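Session 5: When the jaws close on nothing

Notes to go with the lecture, written up for those who missed it and for those who were there but found my handwriting as hard to read as I do. Please bring them along to the practical, with something to write on.

Last time we finished on how a parallel or pivoting gripper decides that it has hold of something. I promised you a real failure to go with all that theory, and this is my favourite of the ones I have been close to, partly because it did so little harm and partly because I was wrong about it for so long. It happened on the Donura bench, which some of you have used, and it was eventually sorted out by Darius Vītola, to whom I still owe a decent lunch.

What the bench was meant to do

The job could hardly have been simpler. A small part lay on the table, the gripper came down over it, the jaws closed, the arm lifted, and the part was put in a tray. Then the whole thing began again. The sequence program was called Lumska and it had been written by a student a good while before any of us came along, which matters more than you might think, so keep it in mind.

Lumska knew four things about the gripper: the position of the drive motor, the current the motor was drawing, whether a move had been ordered, and how long ago. It did not know where the fingers were. I would like you to read that sentence again, slowly, over a cup of tea if you have one to hand. The position reading came from the motor shaft, and between the shaft and the fingertips there was a coupling, a small gear, a pivot for each finger, and the screws that held the finger blocks to their arms. Every one of those can give a little, and the motor will be none the wiser.

To decide whether it had hold of a part, Lumska closed the jaws and watched for the motor to stop short. If the shaft stopped before the fully closed position and the current went up, the program set a flag called HELD and went on to the lift. If the shaft ran all the way to the closed position, the flag stayed clear and the program tried again, up to a limit. It is a perfectly respectable method and you will meet it all over the place. I have used it myself since, and will again.

What went wrong

One afternoon in July, at ten past four, the arm went through its whole cycle and laid nothing at all, very carefully, in the tray. Then it did so again. The log for that run has 232 cycles in it, every one of them marked as a success. The tray at the end was a long way from full, and the log and the tray could not both be right.

I was the person responsible for the bench at the time, and I am sorry to say that I believed the log. I thought the parts had been knocked off the table, or that the tray had been emptied by a helpful passer-by. I spent a good half hour on my hands and knees with a torch. Do learn from this, if you learn nothing else from me this term: when a record written by the machine disagrees with something you can pick up and hold, start by doubting the record. It may turn out to be sound in the end, but it's the cheaper thing to doubt.

Once I had got up off the floor I ran the cycle by hand, one step at a time, and watched. The jaws started to close, travelled part of the way, and stopped with a gap still between them. The current climbed. HELD came on. The arm went up with great confidence and nothing in its grasp.
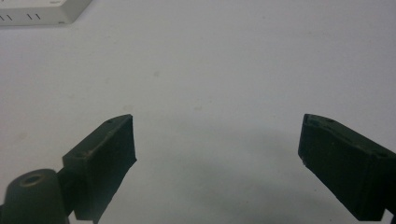

So the question became why the motor had stopped early, and for this I went down two wrong roads, which I will tell you about because you will be tempted by both.

The first was the software. I decided that the threshold for the current was set too low, so that ordinary friction was being taken for a firm grip. I raised it. The false grips went away for a short while and I was very pleased with myself. Then they came back, and in the meantime the jaws were squeezing real parts harder than before, and one of them cracked. Raising a threshold until the alarm goes quiet is a very natural thing to do, and I should like you all to feel a little uneasy whenever you catch yourselves doing it. The extra friction was a message, and I had turned down the volume.

The second wrong road was the motor itself. We swapped it for the spare, which took most of a morning, what with the cable tie that had to be cut and then could not be matched. There was no change at all. I do not regret the swap entirely, as it did rule something out, but a much quicker test was sitting there waiting. We could have taken the drive off the fingers and let it turn freely. If it ran cleanly on its own, the trouble had to be further down the line.

That was the test Darius did when he came in. The drive ran beautifully. Then, with the power off and locked off, he moved each finger by hand through its travel, and one of them went tight at the same place every time. You could feel it quite plainly, like a drawer catching on a spoon. One of the finger screws had worked its way out by a small amount, just enough for its head to rub against the neighbouring part as the jaw swung in. Some days it rubbed lightly and the motor pushed through. On other days it bit, and the motor stalled, and Lumska took the stall for a part.

Why it was able to go on for so long

The loose screw was the start of it, but a loose screw is an everyday event, and I would not build a lecture on one. What interests me is that three separate checks ought to have caught it and none did.

The first was the check in the program, which we have already talked about. A stall tells you that something has stopped the jaws. It cannot tell you what. The parts we were using all came from one supplier, Stinimell, and were all the same width, so a genuine grip should always have stopped the shaft at very nearly the same place. The false ones stopped it noticeably wider. Both numbers were written in the log, line after line, and the program never compared them with anything. A window on the stopping position, with an upper and a lower limit, would have shown up the fault on the first bad cycle.

The second was the retry counter. It was there to stop the bench after too many missed grips, and it worked, but it only counted cycles in which HELD stayed clear. As far as the counter knew, we were having a wonderful afternoon.

The third was the inspection sheet. The sheet asked for the finger screws to be looked at before each session, and they were looked at, by me among others, and ticked. Looking was the trouble. A screw that has backed out by a hair looks very much like one that has not, particularly down a recess in a dark block. It needs a key put in it. The sheet now says "try with the key" and has a space for initials, and I hope you will forgive me if I become tiresome on the subject in the practical.

Was it a safety matter?

Somebody always asks whether this deserves to be called a safety fault, given that all we lost was some time and one cracked part. I would say yes, and I will try to persuade you.

On the same controller there was a second routine, Jõgi, used for handing a part over to a person. It shared the HELD flag. In Jõgi, the arm would only swing out towards the operator if HELD was set, the idea being that there was no reason to come near a person with empty jaws. With the fault present, the arm could have swung out when nobody expected it to, with its jaws partly open and under load, pressing against a screw head that might let go at any moment. When a jammed jaw lets go, it shuts quickly. A person who saw the empty gap might very well have put a finger in to see what was the matter. I know that I would have.

We were lucky in that Jõgi was not run that week. I don't think luck should go in the logbook as a safeguard, though, so we wrote the whole thing up as a near miss and took the hand-over routine out of use until it had a check of its own.

What was changed

The screws were taken out, cleaned and put back with a thread-locking compound, and tightened to a set figure instead of to whatever the last person felt was enough. The current threshold went back to its old value. Lumska was given a window for the stopping position, and a stop outside the window now halts the arm where it is and asks for a person. At the start of every session the jaws are closed once with nothing between them, and the program expects the shaft to reach the fully closed position. If it does not, the session does not begin. This takes 2 seconds, and it would have saved me that half hour with the torch.

For the practical

Work in pairs, please. Before anyone touches the fingers, the power goes off at the isolator and the key goes in your own pocket - yours, and not your partner's, if it is your hand that is going in. Move each finger slowly through its full travel and write down anywhere it feels different. Then try every finger screw with the key, and write down any that turn, even slightly. Don't tighten them yet, as I would like to see them first.

When that is done, take the printed piece of the July log from the folder and plot the stopping position for each cycle against the cycle number. Mark where you would put the limits of the window, and add a few lines on how you chose them and what would happen if the supplier changed the width of the part. I am less bothered about where exactly you draw the lines than about the reasoning, so do write it out in full sentences, and leave me a margin to scribble in.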